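Wrapping and Rewrapping: What We Learned About Thin Plastic Packaging
Packaging and Materials, project report
February 2, 2026

Why I picked this

My first idea for this project was cardboard boxes, and I'm glad I dropped it. Everybody does boxes. You can measure a box, stack things on it, write down when it caves in, and you're done by lunch. Thin plastic is so much messier! It slides around, it sticks to your hand, it has a different shape every time you put it down, and we all throw away piles of it without looking at it once.

So my question was pretty simple: what makes a thin plastic wrapper easy or hard to handle once it's off the product? By handle I mean the stuff you do at a kitchen counter or a packing table – pick it up, flatten it, fold it, read what's printed on it, and get it into the right bin. I wasn't looking at how well it protects food or anything like that. That would need a lab, and I had a table.

What I used

I saved wrappers at home and from the Skesten building, where our class has its work tables, until I had 19 pieces that were clean enough to use. I wiped down the sticky ones and let them dry overnight. A few were clear, most had some color, and nearly all had printing on them. I cut two in half by accident while opening the packages, and I left those out of the 19.

For the surface I used plain brown cardboard. I started on the regular tabletop, which is smooth and a little shiny, and it was miserable. The thin stuff clung to it and I kept scraping at the edges with my fingernails. Cardboard has just enough roughness that the plastic sits on top of it and you can get under a corner. I ended up redoing the first afternoon's work because I wanted everything tested on the same surface. (Annoying, but my notes from that first afternoon were hard to read anyway.)

I also made a sheet for each piece where I wrote down how it felt, how noisy it was, whether it stayed folded, and how readable the printing was. Looking back, "how it felt" was a bad column. I wrote "crinkly" so many times that it stopped meaning anything.

The four tests

Pick-up. The piece lies flat, and you lift it from the middle with a pinch. Does it come up in one go or slip out?

Flattening. Crumple it into a ball, let go, wait, then smooth it out with your palm. How much of the crumple is left?

Folding. Fold it in half, then in half again, and see if it stays put with no tape or weight on it.

Reading. Can you still make out the words after all that? I added this one late and it became my favorite part of the whole project.

What happened with pick-up

I expected the thinnest pieces to be the hardest to pick up, and for the flattest ones that was true. A brand new, totally smooth piece gives you nothing to grab. But once a piece had been crumpled even a little, it got way easier, and the thin ones were then easier than the thick ones. The little ridges give you something to pinch. Thicker wrappers kept trying to spring back out of my fingers, especially the stiff, shiny kind that snack bars come in.

Where you pinch matters too. If you take a sheet by the corner, it hangs down like a long tail and drags across the table. If you take it near the middle, the plastic gathers up at the top and spreads out below in a sort of triangle, with folds running out from the place you're holding. It takes up less room that way and it doesn't sweep everything else off the table – I lost a pencil to a corner-lift more than once.

The gathering does bad things to the print, though. A big name set in bold letters, like the "Fuhrmann" on the pale blue plastic, bends along with the creases, and small print near the pinch gets hard to read very quickly.

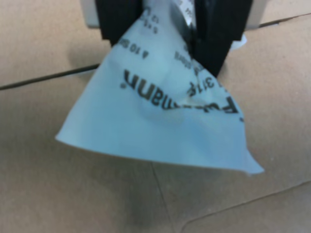
Brunet wondered whether the printing should count at all, seeing as most people have already decided which bin a wrapper goes in before they read a word of it. I thought about that for a while, and I think it's half right. At my house we sort by feel. If it's crinkly, it goes in one place, and if it's stretchy, it goes in the other. But when we get stuck, we look for the little recycling mark, and if that's tiny and buried in a fold then we guess. So I kept the reading test in, and I changed it so that I was looking for the recycling mark first and the brand name second.

What happened with flattening

This was the test with the clearest results. The soft, stretchy plastics smoothed out nicely but kept a lot of fine wrinkles, like a bedsheet that's been slept on. The stiff ones kept fewer wrinkles, but the ones they had were sharp and turned into whitish lines that wouldn't rub out. I tried warming one piece between my hands and it made no difference that I could see.

I had planned to measure the height of each piece after smoothing, with a ruler standing on the cardboard. Please don't bother if you repeat this. The ruler pushes the plastic down, or the plastic moves when you breathe. I gave up and sorted everything into flat, sort of flat and hopeless.

What happened with folding

Nearly everything failed! Only 2 pieces stayed folded in quarters with nothing holding them. Both were on the stiff side. The rest opened up again, some slowly and some right away with a snap that made me jump.

Lesier suggested tying them in a loose knot, and that worked on the longer pieces. It makes a neat little bundle that doesn't blow around. The trouble is that the print disappears completely inside the knot, so whatever you wanted to read, you'd better read it before you tie.

What happened with reading

Big bold letters survive almost anything. Even upside down and bent I could get the brand name on most pieces. Small text went first, and light text on light plastic went even sooner. The recycling mark was usually printed along a seam or an edge, and those are the spots that curl up the most. If I were designing a wrapper I'd put it next to the brand name and make it a lot bigger.

Things I'd do differently

I'd cut all the pieces to the same size. Mine were whatever size they came in, so when I say thin pieces were easier to pinch, some of that could come from the thin ones also being larger. I'd also get someone else to do the reading test. By the end I knew the wrappers so well that I was remembering the words more than reading them, and I had to toss out one round of results for that reason.

For the next part, in July, I want to try the Skito bags, which are paper on one side and plastic on the other. I've already crumpled one, and the two sides wrinkle in completely different ways.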